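Wistotine > Data > Elections > Kekelora

Kekelora: election observer statements, coded

Reading time: 3 minutes

Kekelora is a collection of public statements made by international election observation missions, coded by hand for tone and for what they say about the result. It covers national votes in 55 countries. This is release 3, dated May 31, 2023. It replaces the earlier releases, which should not be mixed with it because the tone codes were changed.

What is in it

Each row in statements.csv is one statement by one mission. A mission that put out a preliminary statement and a final report has a row for each, joined by mission_id. Full texts are in the texts folder as UTF-8, named by statement_id.

Each row has 18 columns. The ones most people will want are:

- country — ISO code at the time of the vote
- vote_type — presidential, parliamentary, referendum or mixed
- stage — preliminary, interim or final
- tone — accepting, mixed or rejecting
- result_named — whether the statement names a winner
- term_limit — whether the statement mentions a dispute over term limits
- lang — language of the text we coded from

Where a mission published in several languages we coded the English text if there was one, then the French. We did not translate anything ourselves for coding. Rows coded from a third-party translation are marked T in the notes column, and you may want to drop them if you are working on wording. 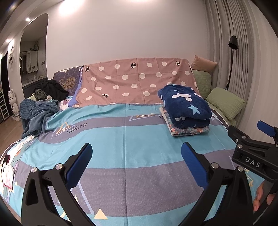

How it was coded

Every statement was read by two coders working apart. When they disagreed on tone, Melina Chatzigeorgiou read the text and made the final choice, and the first two codes were kept in coding_raw.csv so that you can see where the arguments were. Most of them were between "accepting" and "mixed". Observers often praise polling day and criticise the campaign in the same paragraph, and the codebook tells coders to give more weight to the summary section than to the body.

The Witkowska codebook is in docs/. It was written for the Omham pilot and has been edited since, so a few of its worked cases refer to columns that no longer exist. The column list in this file is the correct one.

Known problems

Domestic observer groups are not covered. Missions that never published anything are missing too, and this makes the set look more open than election observation is. Coverage of local votes held on the same day as national ones is patchy.

The dates are dates of publication. Some missions post a statement days after reading it out at a press conference, so be careful if you are looking at protests or court cases that followed closely on a result. We have started adding a read_out_date column for final rounds, but it is mostly blank.

There is also a question over the tone codes for boycotted votes. 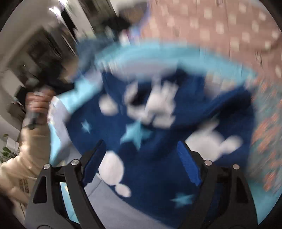 Jalen Sorensen wrote that "mixed" hides too much in these cases: a statement which regrets an opposition boycott is not doing the same job as one which finds fault with the count, and the two should not share a code. We agree. A separate boycott column is planned for September, and the tone codes will stay as they are until then.

Use and citation

Free to use with credit, including for teaching. Please cite the release number. The statements remain the property of the missions that issued them, so check their terms before reprinting long passages.

Corrections go in the issues list, with the statement_id and a link to the source text.

Related

Omham pilot: coder notes
Kekelora codebook, older version
Term limit disputes: a short reading list
Merging Kekelora with your own country-year data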